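Furnished Unit Safety Checklist
Woltov House, Unit 59
Inspected 18 August 2022 by Krishnamoorthy Naidu
Tenant copy to Boleck Property Office

Marks used: OK, FIX (before next move-in), WATCH (look again in February).

Living area, with the sofa and the polished wood table:
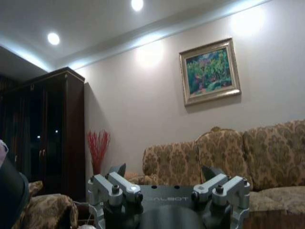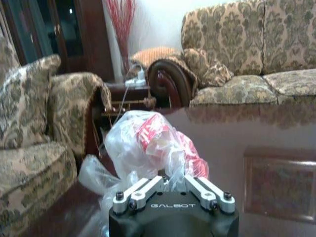
1. Living area
Sofa legs tight, no wobble – OK
Fire label on sofa underside – OK. Faded but readable.
Floor lamp cord – FIX. Cord runs under the rug. Move the lamp to the outlet by the door.
Table legs and joints – OK
Plastic bags and wrapping – WATCH. Keep out of reach if the next household has small children. Put this in the welcome sheet.

2. Smoke and CO alarms
Hall alarm – OK. Sounded on test.
Bedroom alarm – FIX. Chirping. Replace battery, and replace the whole unit if it chirps again.
CO alarm near water heater – OK

3. Kitchen
Extinguisher – OK. Gauge in the green. Bracket is loose on one side, tightened during the visit.
Range hood filter – FIX. Greasy. Soak or swap.
GFCI outlets left and right of sink – left OK, right FIX. Right one does not trip with the test button. Do not use until an electrician has seen it.
Cabinet under sink – OK. Dry. Old drain cleaner removed.

4. Bathroom
Hot water at tap – FIX. Too hot. Turn the heater down and test again the next day.
Grab bar – OK
Fan – WATCH. Runs but noisy.

5. Windows and exits
Bedroom window opens fully – OK
Window stops, street side – FIX. One missing. Drusent part 1169, ask Ívar Eyvindsson for the key to the parts closet.
Front door closer – OK
Hall path clear to stairs – WATCH. Neighbor's stroller was in the way again. Second note left.

Comments
The right kitchen outlet comes first. The rest can be done in one visit. Parts should stay under $99, not counting the electrician. The Fagundes closer on the front door was adjusted last February and still shuts properly – leave it alone.

Signed: K. Naidu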